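# About Cundimetti Property Management

Cundimetti manages rental homes for owners who live somewhere else or don't want to handle the work themselves. We look after single-family houses, duplexes and small apartment buildings. The largest building we manage has 20 units. At the moment there are 183 homes on our books, and the same office handles all of them.

The company started as the rental desk of a real estate brokerage called Justbridge. When Justbridge decided to work only in sales, the rental desk became a separate business and took its present name. We still share a parking lot with them, and people still walk in the wrong door. We don't sell houses and we don't take a fee for sending anyone next door.

## What we do for owners

Before a home goes on the market we walk through it and write up what needs attention. Usually it's ordinary stuff: a dripping faucet, a missing closet door, smoke detectors past their date. We send the list with prices and the owner decides what gets done. We will not list a home with an open safety item.
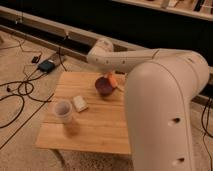 Once the work is finished we set a rent, write the listing and show the home in person. Every adult applicant fills out the same form and is checked against the same written standards, which are posted at the front desk and sent out with each application. Rent is collected online or by check. Owners are paid on the 6th of each month, and a statement goes out with the payment.

We do a walk-through 2 times a year, in March and again in the fall. Tenants get written notice before each visit. The owner gets a short report covering the roof line, gutters, water heater, floors and anything the tenant has brought up.

## Fees

Owners pay a monthly percentage of the rent collected. If no rent comes in, no management fee is charged for that month. There is a separate leasing fee when a new tenant moves in and a smaller one for a renewal. Repair bills are passed through at the amount the contractor charged us, and a copy of the invoice is attached to the statement. Current rates are on the owner page and in the management agreement.

## For tenants

Repair requests can be made through Planlow, the online system we moved to in September 2018, or by phone. No heat, no water, a gas smell or a sewer backup should always be a phone call. The after-hours line rings through to a member of our staff. For a gas smell, leave the home and call the gas company first, then us.

Deposits are held in a separate account. When you move out, we compare the home with the move-in checklist you signed. Normal wear is not charged. Small nail holes are normal wear. Pet stains and broken blinds are not.
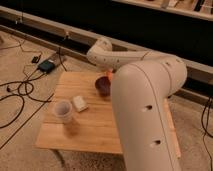 **Can I keep using my own plumber or handyman if Cundimetti manages my house?**

Send us the person's name, license if the trade requires one, and proof of insurance, and we will add them to your file as first call. If they can't get there in time for an urgent repair, we use one of our regular contractors and let you know.

## Where we work

Our office is in the Sauerland Building, on the ground floor, with the entrance on the side street. Most of the homes we manage are a short drive from there. We turn down homes that are too far out for us to reach quickly when a pipe breaks, and we'll tell you on the first call if yours is one of them.

Owners who are thinking of hiring us can ask for a sample statement and a blank copy of the agreement. Either party can end the agreement with written notice, and the tenant's lease stays in force if that happens. Keys, deposit records and the lease file go to the owner or the new manager, and we ask for a signature when they are picked up.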